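4. Placing the pin

1. Button the shirt and smooth the front flat.

2. Hold the pin upright with the stem pointing down. Choose a spot on the chest clear of the button line.

3. Check the position in a mirror before you pierce the fabric.
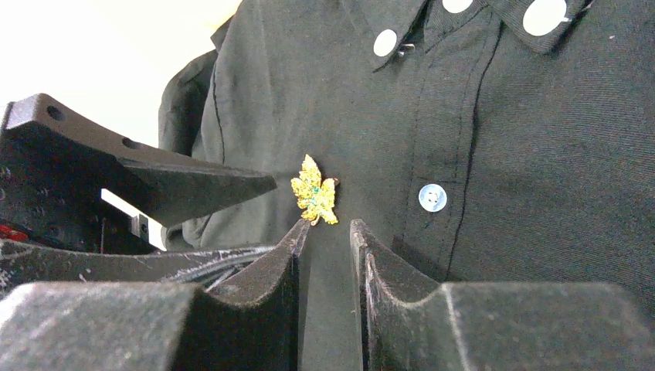 Fig. 9. Gold maple leaf pin, stem down, against a dark shirt.

4. Push the point through one layer of cloth only, then close the back.

Note: On dark shirts, brush off any loose glitter after fitting.

Caution: Do not bend the lobes – the edges may crack. For spare backs, order part 713 from Filby.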